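4.2 Collecting the hand-held demonstrations

I'll admit I came into this part of the project as a teleoperation person. The first version of Closatix was trained only on remote-control demos, with me in a chair moving two leader arms and a robot on the other side of the room copying me (most of the time). It works fine for cups and boxes. For clothes it was painful! A single sleeve could take me longer than folding the whole garment by hand, and I could never tell how hard I was squeezing. So for this study I moved to a hand-held gripper, the Priketitz tool, with the same finger spacing as the jaws on our robot and a camera that moves along with it. I hold the thing, I do the chore, and the recording comes out from the point of view the robot will have later on.

All of it was recorded in ordinary bedrooms, on beds, with whatever bedding was already there. I wanted rumpled sheets and busy prints and daylight from a window, because a policy that has only met a white lab table falls over the first time it sees a patterned bedspread (ours did, see Section 3). Soft, fluffy material was the other thing I wanted a lot of. Fuzz hides the edges of things, it sticks out past the finger pads, and it makes it hard to judge from a picture how much cloth has been grabbed.
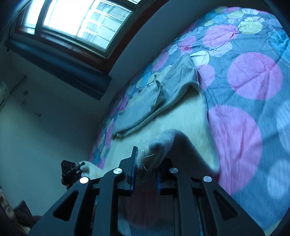 I ended up with 1,279 demonstrations over the whole set. Each one covers a single short action: grab and lift, drag, fold a sleeve in, fold the bottom up, or let go. I tried recording full folds in one take at first and gave up on it pretty quickly, mostly because one bad grasp near the end meant throwing away everything before it. Short clips are also much nicer to label, and I was the one labeling them.

The way I moved changed a lot as I went along, and I think this matters more than we usually let on in papers. In the early clips I treated the gripper like my own fingers. I pinched, re-pinched, wiggled the cloth a little, and used my free hand to flatten a crease before I noticed I was doing it. The robot has one arm in this setup, so clips where the free hand touched the garment had to go. After a while I settled on a slower style with the jaws wide open on the way in, a pause just above the fabric, and then one close. It feels silly when you're doing it (like picking up laundry in slow motion), but the pause gives the policy a clear moment to learn from, and my grasps got cleaner too.

Sweaters got their own start position. I laid them flat with the neckline away from me and the sleeves out to the sides, and came in from the hem with the jaws apart.

Figure 4. The hand-held gripper, jaws open, reaching toward the lower part of a fluffy sweater laid flat on a bed. 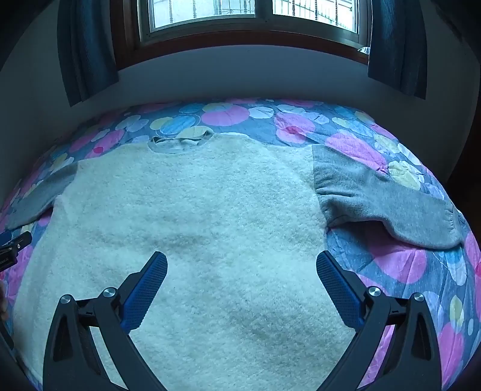 From the full set I kept 900 clips for training. The rest went out for lost tracking, for the free-hand problem, or for a grasp that picked up the sheet together with the garment. That last one was the sneakiest, and I only caught many of them on a second viewing. I kept 10 of the sheet-grab clips aside as negative examples for the grasp check in Section 4.4.

To compare the two ways of teaching, I also recorded a remote-control set using the Stendel leader arms, with the same garments and the same list of short actions. I did 3 practice rounds per garment before recording anything, so that the comparison wouldn't just measure how rusty I was. Both sets went through the same filtering, and both policies were trained with the same settings, which are listed in the appendix.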